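Plamix open-front bins: review for sorting cells and small-parts benches

Jan 29, 2022

Anyone budgeting for a bench-top sorting cell tends to spend most of the planning time on the arm and the gripper, then order the bins from whatever catalogue is open. We did the same on our first cell and paid for it in reprogramming. For the second one we treated the bins as equipment with a specification, and this review covers the set we settled on.

The product is the Plamix open-front storage bin, bought through Lellon in mixed sizes and in two colours, white and black. We ordered 20. The cell itself was budgeted at 2,329 pounds excluding the arm, which we already had, and the bins with their spares took 255 of that. The Tierney equivalent was quoted for the same quantity and came in lower, but with a higher front lip and no choice of colour.

Our test load is building bricks sorted by colour, one colour to a bin. Bricks are cheap, they survive being dropped and they come in enough shapes to be awkward. A curved slope piece and a long 2x4 do not settle in a bin the same way, and a heap of mixed shapes is a fair stand-in for the mouldings we handle in production. 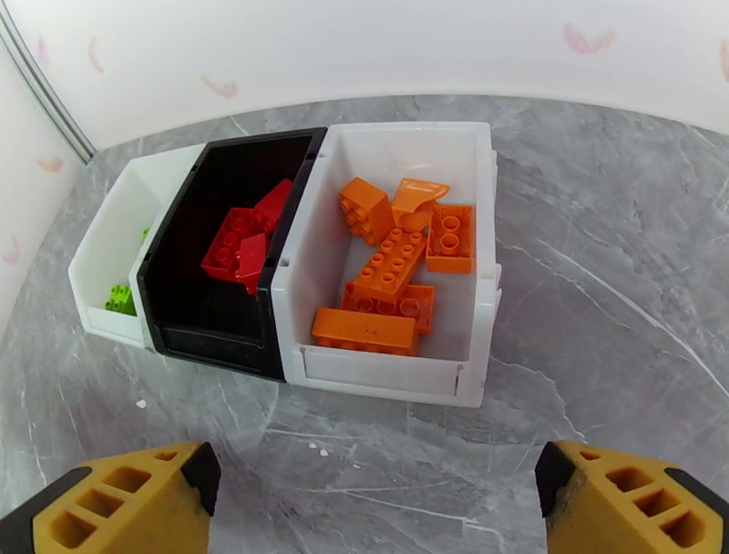
Plamix bins side by side in the sorting cell, with green, red and orange bricks.

Front lip. The lip is low enough for the fingers to come in at a shallow angle, and this was the main reason for choosing the bin. With the Tierney sample we had to approach from almost directly above, and the extra travel added up over a shift. The penalty is capacity. Fill a Plamix bin past the lip and parts will slide out when its neighbour is nudged. Plan on using the back two thirds and size up if in doubt.

Colour. White bins are the safer choice for general work. Black gives very good separation with red or orange parts, but the plastic is glossy and picks up reflections from overhead lighting. We had to lower the exposure before the black bins gave stable detections. If your lighting is fixed, order one black bin and test it before committing to more. A matt version is not listed.

Stability. There is no rigid connection between the bins as we use them. Pushed together in a row they hold position reasonably well while they have parts in them. A nearly empty small bin will shift if a finger touches the side wall. We now add a strip of non-slip tape under the small size and allow for it in the parts list.

Mixed sizes. Putting a small bin next to a large one is fine mechanically, but each size needs its own approach height and its own keep-out zone for the walls. It is a one-off job and it took us most of an afternoon. A single size throughout would cost slightly more in floor area and save that time.

Labels. The large bin has a recessed panel on the front. Adhesive labels stay put. We left the panels blank in the cell and used them only on the stores shelf.

Wear. After 700 cycles on one large bin, with soft lattice-type fingers, there was light scuffing on the inner floor and no cracking. The bricks showed marks before the bin did. I would expect rigid metal fingers to be harder on the lip, but have not tried them.

Delivery was the weak point. The white bins came within the week and the black ones followed separately, in a carton with no packing note. Lellon credited the second carriage charge when asked.

For those drawing up a budget: allow one spare for every five bins, buy them in the same order so the moulding matches, and put the bin dimensions into the layout drawing before the arm position is fixed. We are running a comparison with the Jania stackable range in May, mainly to see whether interlocking sides do away with the tape.

Verdict: recommended in white. Black only after a lighting test.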